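Ticket 1177: Waage an Erfassungsplatz 2 liefert abweichende Gewichte bei Goldmünzen
Status: gelöst, Beobachtung läuft

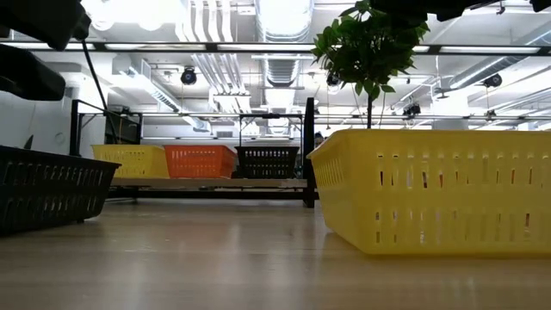
Seit dem Update der Bestandssoftware Vernar meldet der Erfassungsplatz 2 bei Anlagemünzen aus Gold wiederholt »Gewicht außerhalb Toleranz«. Betroffen sind Stücke zu einer Unze und zu einer halben Unze, Silbermünzen laufen ohne Meldung durch. Die Erfassung erfolgt postenweise, zugeordnet wird über die Farbe des Korbs: gelber Kunststoffkorb für geprüfte Posten, schwarzer für Posten mit offener Meldung. An der Zuordnung wurde während der Fehlersuche nichts geändert. Die Münzen bleiben beim Wiegen außerhalb der Kapsel, Taragewicht also null.

Umgebung
Waage: Kazmi, Anschluss seriell über USB-Adapter
Software: Vernar, Modul Numismatik
Katalogdaten: Plikell, täglicher Abgleich
Eröffnet: 3.12.20

Verlauf

Eintrag 1
Justierung mit Prüfgewicht durchgeführt, Anzeige am Gerät korrekt. Meldung tritt weiterhin auf. Waage damit als Ursache unwahrscheinlich.

Eintrag 2
USB-Adapter gegen den von Platz 1 getauscht. Keine Änderung. Rohdaten der Schnittstelle mitgeschnitten: Der übertragene Wert stimmt mit der Anzeige überein. Der Fehler entsteht erst nach der Übergabe an Vernar.

Eintrag 3
Testreihe mit 20 Münzen, davon 18 mit Meldung. Die beiden unauffälligen Stücke sind aus Feingold. Alle beanstandeten Stücke haben eine Legierung mit Kupferanteil. Vermutung: Vernar vergleicht das Raugewicht der Münze mit dem Feingewicht aus dem Katalog.

Eintrag 4
Vermutung bestätigt. Im Datensatz von Plikell sind beide Felder vorhanden und richtig gefüllt. Beim Update wurde die Feldzuordnung auf den Standard zurückgesetzt – Sollgewicht zeigt seitdem auf »Feingewicht«. Platz 1 nutzt noch ein lokales Profil und ist deshalb nicht betroffen.

Lösung
Einstellungen > Import > Feldzuordnung, Sollgewicht auf »Raugewicht« stellen, Profil speichern, Dienst neu starten. Danach Testreihe wiederholt, keine Meldung.

Offen
Die seit dem Update gesperrten Posten müssen einzeln freigegeben werden, eine Sammelfreigabe bietet das Modul nicht an. Anfrage beim Hersteller gestellt. Die Filiale Fendolton prüft vor dem eigenen Update, ob das Profil dort exportiert vorliegt.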